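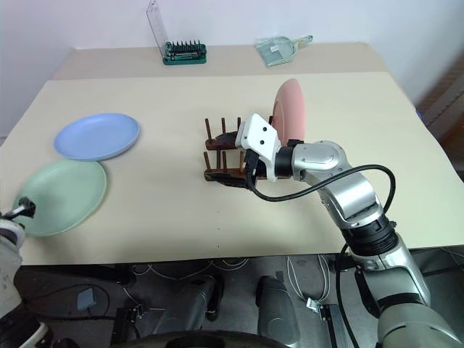

Pink plate going into the dark brown rack, right arm.

Notebook > Message testing > Bornska ward

4 min read

July 25, 2026

Donor script, second pass. Writing this up before I lose the thread, will tidy later (won't).

List as pulled from Vinska: 2,366 households. After Edin took out the do-not-calls and the ones with a dead number, 2,276. Edin's note says two streets were in twice under old spellings, fixed now. Don't re-import the old file, it's still sitting in the shared folder with nearly the same name. Marin please delete or rename.

Script A = the old one. Opens with who we are, what Yordanov stands for, the ask. Script B = opens with a question about the bus cuts, then shut up and listen, repeat the last few words back, ask only after they've said what bothers them. Krešimir wrote B on the train and it reads like it, second para wants cutting in half.

Notes from listening in:

- B callers keep filling the silence. Mohsin the worst for it, I was next worst. Count to four in your head before speaking.
- "It sounds like the evening service matters to you" fine once. Twice in a call and people go cold. One woman asked was I reading off a card. Said yes. She stayed on, gave 23 pounds, odd figure, didn't ask why.
- "Would it be a bad idea to..." works better than "would you be willing to". Gut feeling only, not enough calls to say so.
- Nobody on A got past the policy bit without somebody talking over them. Shorten it or drop it.
- People who say "I'll think about it" in the first minute mean no. Late in the call, might mean yes. Log these seperately, new code needed in the sheet. Adebayo to pick a letter that isn't already used.

Problem: A and B not split properly. Sendine side all got B for the first hour as the sheet was sorted by postcode and I handed out the top half without looking. My fault. So the first hour can't be compared with anything, marked grey in the sheet. Reshuffled after that and the split looks ok.

Other problem: amounts. Some callers typed pledged, some typed paid. Not the same thing!! Column now split in two. Adebayo going back through his own, everyone else do yours please before it gets forgotten.

Argued with Krešimir over whether to name the rival candidate. He says yes, gives people something to push against. I say we end up spending the call on the other fella. Left it out for now, could be a script C after the hustings.

Also need a decent answer for "didn't you lot lose last November". Currently everybody improvises and it shows. Marin's version was best: "We did, what would have changed your mind?" Then wait. Put that in both scripts so it dosn't muddy the test.

To do
Cut B para two (Krešimir)
New code for the maybes (Adebayo)
Old file gone (Marin)
Ask Edin if the sheet can shuffle itself
Voter version of B, doorstep length, me

Headset 2 crackles, use the other one.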